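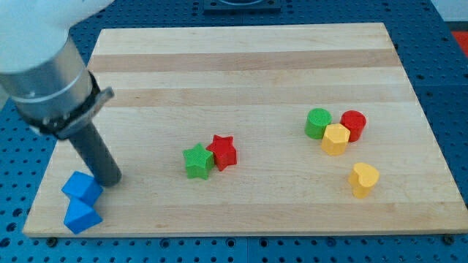 Urkby tide pool count, anyone going?

limpetlou
I signed up for the September shore crab count at Urkby – first time! Do I need waders or will old sneakers do? The sheet says 24 squares per team and I have no idea how long that takes.

Wurnura_Jen
Sneakers are fine. We did eight squares in an hour last year, but we stop and look at everything (my kids found a pipefish and that was it for counting).

e_moradi
Please skip the squares under the north ledge, they get trampled every year and I think the count does more harm than good there.

Wurnura_Jen
Don't agree, Esmaeil. Those are the only squares with a long record. Drop them and the old numbers aren't much use.

e_moradi
Then send two people in, not a whole team. I'd be OK with that.

limpetlou
Um, I'm on the north ledge list. I'll walk on the bare rock and go slow. Does anyone have a spare hand lens?

Wurnura_Jen
I've got one, find me at the steps.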